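Home Archive Walks Kitchen About Contact
Search this diary Search Go

October 2018

Tuesday, and the tablecloth is still on. I said I'd give it until the end of the week and I'm a fair woman, so it stays, but I want it written down somewhere that I had my doubts from the start.

It was Farah's idea. Farah Ngau has read a book about clutter and now believes that a table with a proper cloth on it will stay clear, because people respect a cloth. They see a bare table and think shelf. They see a cloth and think dinner. She told me this on the phone for the better part of an hour and then turned up with the thing itself, green and white gingham, ironed, in a carrier bag from the hardware shop in Studstead. She'd bought two and was keeping the other for herself, so we are to be an experiment, her house and mine.

I've lived with Samran for long enough to know what he respects, and it isn't cloth. But the big table had got past a joke. There was a paint tin lid on it in January that was still there at the end of August. There was post going back to the last lot of bins. When my sister came to stay we ate on our knees for 2 nights and she was very nice about it, in a way I'm still cross about.

So on Saturday I cleared it. It took all morning and I can't say I enjoyed it, though the book says you will. The book says to hold each thing and ask it a question. I held a dead torch and a bag of curtain hooks and didn't feel anything from either of us. What I did in the end was get a box, put everything in the box, and put the box in the cupboard under the stairs, where Farah mustn't find it. She'd say I've only moved the trouble. She'd be right, but the table was clear by one o'clock and I'd like to see the book do it faster.

Then I wiped it down with the Plodemel stuff, the spray in the orange bottle that's meant to lift anything. It says 100 uses on the back, which I take to mean 100 squirts, and it needed a fair few of those for one ring of old gravy. The ring is still there. It's under the cloth now, so I suppose you could say the cloth has done that much for us.

I'll admit it looked well when it was on. I stood in the doorway with a cup of tea and thought, all right. The checks made the room look as if someone in it had plans. Samran came in and said it looked like a café, and I asked if that was good, and he said it depended on the café.

That was Saturday. By Sunday teatime things had started to land.
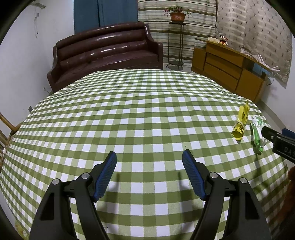

A yellow packet, screwed up, and a clear bag with something green in it. Not much, Samran says, and he's right that it isn't much. But this is exactly how it was with the paint tin lid. It begins at the right-hand side, where people come past with their hands full, and it works its way over. I asked whose the packet was. He thought it might be Surachet's, as Surachet had been round to look at the gutter. I never saw Surachet eat a thing. He was up the ladder, then he was in his van.

Farah says the rule is that you mustn't pick up other people's bits for them, because then they never learn. You leave it and you wait. I can see what she's driving at, but I notice it's the same rule Samran has been following for years without buying a book. If two people in one house are both leaving a packet on the table as a matter of principle, I don't see how the packet is ever going to get to the bin.

I rang Orathai last night to ask what she thought. Orathai Phromma brought up 6 children in a house half the size of ours and her table was always clear, I remember it clearly, you could have done an operation on it. She laughed at me. She said there was never anything on it because anything left on it got eaten or broken. Then she said cloths were a nuisance and I'd be washing it twice a week, and had I checked whether the green ran? I hadn't. I've now read the label, and it says to wash separately "at first", with no word on how long at first goes on for.

Amnuay next door has the wipe-clean sort, from the Sillinum catalogue, and swears by it. I've sat at that table. Your sleeves stick.

This morning I did wonder about just sweeping the lot into the bin and saying nothing. It would have taken me a moment. I got as far as putting my hand out, and then I thought of having to tell Farah, who is bound to ask, and who writes these things down. So I made the toast and ate it standing at the worktop - with a clear dining table right behind me, or nearly clear - and it struck me that I haven't once sat down at it since the cloth went on. I'm frightened of the marmalade. Samran isn't. He had his breakfast there with the paper spread out and moved the plate about as he pleased, and not a mark that I could find, though I did look when he'd gone up.

Farah rings tonight for what she calls the report. Hers is going beautifully, she says. I asked her on Sunday what was on it and she said only the fruit bowl, and the radio, and her sewing, but that those were meant to be there. I'm going to ask her about the sewing.

Must get bin bags. Must ring Surachet about the gutter, and I might mention the packet.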